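2024-09-03, Pitdale shop

Glue joint tests, second round. Still not convinced by the new hide glue everyone wants us to switch to. 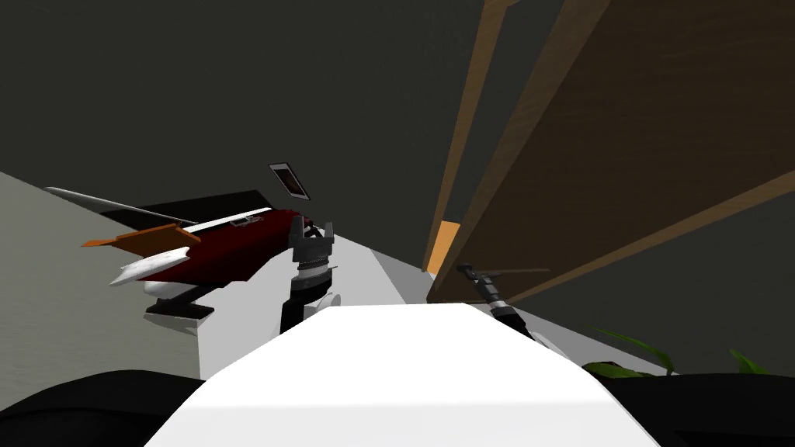
Berenice thinks I'm testing the wrong thing. Her point is that a chair joint almost never gets pulled straight apart, it gets racked, a little bit, every time somebody leans back, and a straight pull number tells us nothing about year ten. Fair. But the claim on the Fluva flyer is a straight pull claim, so that's the claim I'm checking first.

Setup same as August: ash rail into ash leg, plain mortise and tenon, no pins. Clamped overnight. 2 joints with Fluva, 2 with our regular yellow glue. Yes, that's a tiny batch. I'd like more before anybody starts quoting it.

Results:

- Fluva A: 1,628 pounds, tenon pulled out with glue still shiny on one cheek. Looks like a starved joint or a cold one. My fault or theirs, can't tell.
- Fluva B: wood tore before the glue let go. Didn't write down the peak because I was looking at the joint and not the dial. Dumb.
- Yellow A and B: wood tore on both. Dial needle stuck on B, so don't trust that reading either.

So what I've got is one usable number from 4 joints. Karla read this over lunch and said it proves Fluva is weaker. It doesn't. It proves I need to fix the needle.

What bugs me more is the open time. Flyer says plenty for a full chair. I had skin forming on the second cheek before I'd finished brushing the first leg, and the shop wasn't cold. Elvia says to warm the parts. I did warm the parts. She says warm them more. At some point that's a glue that needs babysitting, and on a Skeststead order we're gluing up chairs all afternoon.

The one thing I'll give it: cleanup. Squeeze-out wiped off with a damp rag and I can't find a ghost under the finish on the scrap. The yellow always leaves one.

To do:

- free up the dial needle, check against the hanging weight
- cut more ash, same board if there's enough left
- build some kind of racking rig for Berenice's test (Crescencio had a cam off the old sander, ask him)
- try Fluva on a joint cut slightly loose, our tenons may be too tight for it

Not changing anything on the bench until then. Yellow stays.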